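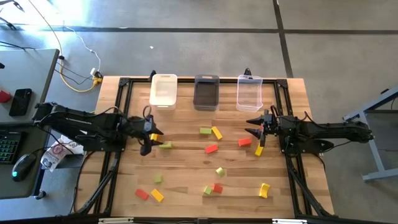
What does the Tidoleo two-arm sorting kit come with, and is it enough to get going?

The kit comes with two arms, two grippers, the rails and corner brackets, the base plates, a power supply for each arm and the control software on a memory stick. You need to find your own bench, your own computer and something to sort. For a first session that is enough, provided the bench is a solid one.

We have had the kit on loan at the Skerkwood workshop since March, and members at Tikstead had it for part of the spring before handing it back to us. These notes put together what both groups wrote down.

Setting up took us most of an afternoon. The rails bolt together easily, but the instructions show the base plates the wrong way round on page 3, and we had to take one side apart again. Chowdhury, the firm that sells the kit, sent a corrected sheet when we wrote to them. If you buy one, ask for the new sheet before you start.

The starter task is sorting toy blocks by colour. Ours are red, yellow and green, mostly plain rectangles, and they go into three open bins at the back of the bench, where either arm can be given the job of filling them. The bins are not part of the kit. Any plastic tub will do if the arm can clear the rim, and it is worth measuring this first. One member brought in a deep storage box and the gripper caught the edge on every other drop.

The grippers have tapered fingers and they are better than we expected on flat-sided blocks. Small blocks are harder, above all when two lie close together. The arm tends to go in between them and push both along the bench. Arches are picked up well from the ends and badly from the curve.

In our longest test we gave the arms 80 blocks, a few at a time. They dropped 3 and needed help with several more that had ended up against a rail. Each arm takes its own half of the bench, and the software will not let both into the middle at once. This is sensible but slow. One arm often sits waiting with its fingers open while the other finishes.

Noise is not a problem. You can talk over it. The cables are more of a nuisance, as they loop over the wrists and need enough slack for the full reach. Tikstead lost a morning to a plug that had worked loose, so check every connection before blaming the software.

Support has been fair. Chowdhury answered our first question the same day and our second after 37 hours. The printed manual covers the basics and little else. There is a longer guide on the memory stick, in a folder called Extras — read that one first.

The loan runs until the end of August. Members who want to try the kit can book a slot of 30 minutes at the front desk, and new users should allow two slots in a row. Please put the blocks back in the drawer afterwards and switch off both arms at the wall.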